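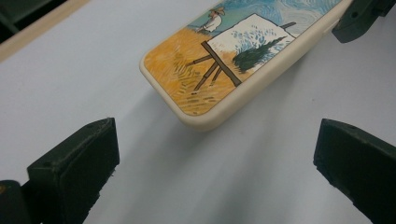

Steps from the Water: Do Vacation Rental Listings Near Stillthorpe Lake Tell You How Far You Will Walk?

Final report, Travel and Recreation Studies project course
Vlasta Radulović

1. Why this question

Anyone who has rented a cabin on a lake knows the phrase "steps from the water." It is hard to argue with. Every place on dry land is some number of steps from water, and the listing doesn't say how many. My family once rented a place described this way and we drove to the beach every morning with the cooler in the trunk. That is one case and it proves nothing, but it made me want to check a larger group of listings against the ground.

The project handbook suggests that students in the lodging track look at guest satisfaction. I read several earlier reports on that subject and did not find them convincing. Most of them asked guests to rate a stay while the host was still holding a deposit. I wanted something I could measure with my own feet.

So the question became narrow. When a rental listing near Stillthorpe Lake makes a claim about distance to the water, is the claim specific enough to be checked, and if it is, does it hold up?

2. The area

Stillthorpe sits at the north end of the lake, and Zotham is at the south end where the dam is. The road between them runs along the west shore. Most of the rentals are on this road or on the short side roads that climb away from it. The east shore is steep and mostly without houses.

Two things about the lake matter for this report. First, the water level is lowered every winter and brought back up in spring, so the shoreline moves. A cabin that is right on the water in July may face a wide strip of mud in February. Second, much of the shore is private. The nearest water to a cabin is often behind somebody else's fence, and the nearest water a guest is allowed to reach can be a good deal farther along the road.

I did not understand the second point when I started, and my first set of measurements was useless for that reason. I had measured straight lines on a map. They made nearly every listing look truthful.

3. The listings

I used Treretent, which is the booking site that carries most of the cabins here. A search for the whole lake in February returned 448 listings. I copied the main description of each one into a spreadsheet and marked any sentence that mentioned the lake, the shore, the beach, a dock, or a view.

Then I sorted the sentences into groups. A "hard" claim gave a distance or a walking time ("a four-minute walk to the public beach"). A "soft" claim used words that can't be tested, such as "steps from," "close to," "moments away," or "lakeside." A "view" claim said you could see the water but said nothing about getting to it.

The sorting was less clean than that sounds. "Lakefront" gave me the most trouble. I first put it with the soft claims, then moved it to the hard ones, because to me it means that the lot touches the lake. The rental office in Zotham, Hubáček, told me on the phone that they use "lakefront" for any cabin with no other building between it and the shore, even if there is a road in between. I asked if guests knew that. The answer was that they had not had complaints. I don't count an absence of complaints as evidence of anything, given that the office is also the place you would complain to.

In the end I kept "lakefront" as its own group.

Soft claims were by far the most common kind. Hard claims were rare, and many of the listings that had one used the same wording as their neighbors, which makes me think that the sentence was copied from an office template and that the owner never timed anything.

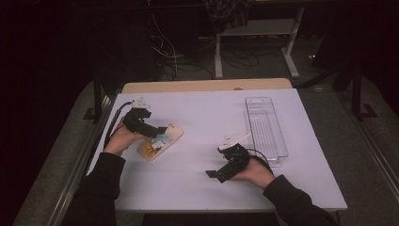 4. Walking the routes

I could not walk to the lake from every cabin on the site. I chose 17 that made a hard claim and that could be found from the road without going onto private land. This is not a random sample and I won't pretend it is. Cabins that are easy to find from the road are also, most likely, cabins that are easy to walk from. If my sample leans in any direction, it leans in favor of the owners.

The walks were done on Sat 17 March, starting in Stillthorpe and working south. A classmate drove and kept the notes. I walked with a measuring wheel borrowed from the surveying lab and a stopwatch, at what I would call a normal pace. For each cabin I started at the end of the driveway and finished at the nearest place where a guest could legally touch the water, going only by roads, marked paths and posted access points.

Starting at the end of the driveway was a mistake. Some of those driveways are long, and a guest starts from the door. I had no permission to walk up to the doors. Again, this error favors the owners.

The wheel was checked against a tape on the flat part of the parking lot before we left. It was not checked on gravel, and it skips on gravel. I repeated two of the gravel routes and got slightly different lengths each time, so please do not treat my numbers as exact to the foot.

5. What I found

Most of the hard claims were too short. They were rarely absurd. A walk listed as five minutes tended to take a few minutes more than that going down, and more again coming back up, which none of the listings mention. The slope matters more than I expected. A family carrying a kayak would not come close to the advertised times.

The worst case was a cabin above the west road that advertised a "quick three-minute stroll to the shore." By the route open to guests I measured 2,570 feet. I am a fairly fast walker and I did not come near three minutes. There is a straight way down through the trees that might take that long, but it crosses two other lots and ends at a private dock with a chain across it.

I wrote to the owner through the site, explained the project, and asked how the time had been measured. The reply said that the time was "door to lake view." I think this is an explanation thought up after the question was asked. The listing says stroll, and it says shore.

There were also cabins whose claims held. They were mostly small, older places close to Stillthorpe, with plain descriptions and poor photographs. One owner had written out the route turn by turn and warned about the loose step at the bottom. The time given was a little longer than mine. It would be nice to conclude that honest owners write dull listings, but with a sample this small I would be doing the same thing I am accusing other people of.

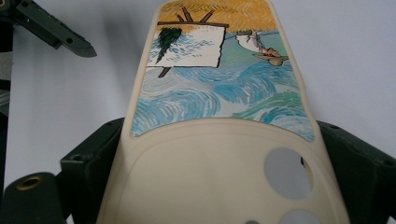
Page 17

6. The ratings problem

My adviser asked whether the guest ratings on Treretent already punish misleading listings. If they did, there would be less reason to worry about the wording.

I looked at the reviews for the cabins I had walked. The cabin with the worst claim had good ratings. Guests praised the porch, the quiet and the kitchen. Only a few mentioned the walk at all, and the ones who did seemed to blame themselves for it ("we should have brought better shoes"). A person who has had a pleasant week isn't likely to go home and measure the road.

I see at least two ways to read this. It could be that guests don't care much about the distance, and that I have spent a semester on something that bothers only me. Or it could be that the guests who did care looked at the map, booked elsewhere, and left no review. The reviews can't separate these, and I distrust any report that says they can. I would need to ask people who looked at a listing and decided against it, and the site has no reason to help me find them.

7. Limits of the study

Some have been mentioned. The sample was small and picked for convenience. The walks were done by one person in good health, in dry weather, before the season opened, when there was no traffic to wait for at the road crossings.

The lake was also still low. In principle this adds distance at the end of each walk, and I tried to deal with it by stopping at the top of the access ramp or the summer tide line of driftwood where I could see one. (I know a lake doesn't have tides. I mean the line where the sticks collect.) At several places I had to guess.

I sorted the listings by myself. A second reader would have been better. I gave a page of them to my classmate afterward and we disagreed on "a hop from the dock," which she called hard and I called soft. We did not settle it.

Finally, listings change. Some that I copied in February had new wording by the time I was writing this up, and one of the cabins I walked had disappeared from the site.

8. What I would change

The simple fix would be for the booking site to ask for a walking distance to legal public access and print it in the same box as the number of beds. I suggested this to Hubáček and was told that guests prefer "a feeling for the place." Maybe so. They are also told the number of beds.

If another student takes this on, I would advise getting permission from the owners first so that you can start at the door, walking each route in both directions with a bag, and going back in July when the lake is full. Bring a second wheel. The surveying lab wants theirs back clean, and the gravel on the Zotham side gets into the axle.

The spreadsheet with the sorted sentences and the route notes is in the department folder under my name. The cabins are listed by code and not by address.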